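Progress report to the Apaza fund, second period
Prepared by Ludger Kasten, 3 Jun 2026

You asked for a plain account of whether the reading hour at Sendel is doing what the grant application said it would. My short answer is that I don't know yet, and I don't think the numbers we sent in April settle it.

Those numbers looked good. We reported 90 children signed up, against a target of 80 percent of that. What we didn't say clearly enough is that signing up takes one form and no further effort. Some families filled it in and never came. I have asked for sign-in sheets to be kept at every session, and until we have a full set of them I would treat the April figure as interest, nothing more.

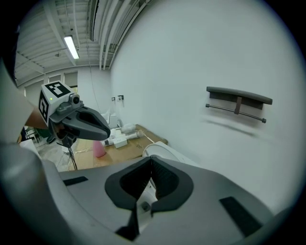 Spending is easier to report. Of the 2,000 dollars set aside for books, about 800 has been spent, mostly on early readers from Bodedex. The rest is on hold. The staff want to order the Flallilo series next. I have read two of the titles and found them thin, and the supplier's claim that children "gain a grade level" comes with no source that I could find. I'd like to see which books get borrowed first.
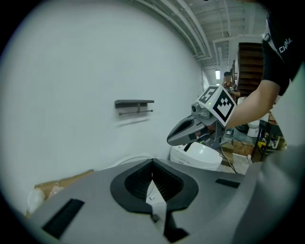

The reading check is the weak spot. It was given once, at the start, by two people who scored it differently - one counted self-corrections as errors and the other didn't. A second round scored the same loose way would tell us very little. We are rewriting the scoring sheet now and will rescore the first round from the notes, where the notes are good enough.

Parents who answered our survey were pleased. Those who stopped coming mostly didn't answer it, so I'm leaving the results out of this report.

Requests for the next period: permission to carry the unspent book money forward, and a later due date for the reading results. I would also drop the plan to open a second site until those results are in.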